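Kirsty Bunting has sold kitchens for nine years, and she wants me to know that the round sink is the best thing that ever happened to small counters. I came to Belholm with doubts. I've washed dishes in a round sink, and a dinner plate never seems to lie flat in one.

"People say that," she says. "Then they live with it for a month and stop saying it."

Maybe they give up. I ask how many of her customers she has called back to check. She tells me 19 and doesn't offer to show me the list.

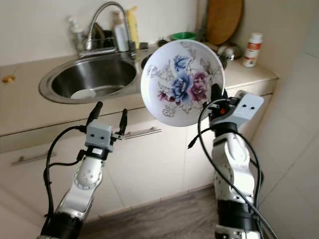 Her main argument is space. A curved basin, she says, leaves more usable counter at the corners. I ask what anyone puts in a curved corner. "A soap bottle," she says, after a pause. "A plant."

Kedir Yimer, who fits sinks for Zandholm, is harder to sell to. He has put in 60 of the round ones and went home to a square one every night.

"They clean up fine," he says. "No corners, no gunk. I'll give her that. But a sheet pan? Good luck. You wash half of it, turn it around, and wash the other half."

Kirsty's answer to the sheet pan is the faucet. With a tall spring neck, she argues, you bring the water to the dish.

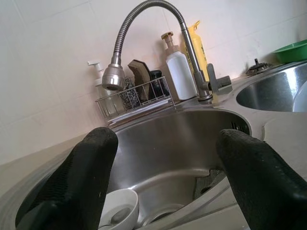 Kedir isn't against them, but he thinks they get bought for looks. "It's a restaurant thing," he says. "In a restaurant somebody sprays 100 plates. At home you've got four plates and a wet shirt."

I ask Kirsty if she owns one. She does. I ask about the shirt. "You learn the angle," she says.

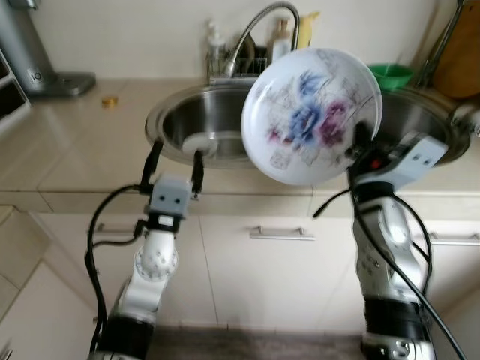
Two basins or one was the only question on which they both got heated. Kirsty swears by two, one for washing and one for rinsing. Kedir says the second one turns into storage. My own worry is simpler: hold a round flowered plate up over the right-hand basin and it hides most of the bowl behind it, so how much room did you really buy? "Enough to rinse a plate," Kirsty says – fair, as far as it goes.

She is putting a double in her sister's place in August. Kedir has been asked to fit it, and he has already told her to measure the sheet pans first.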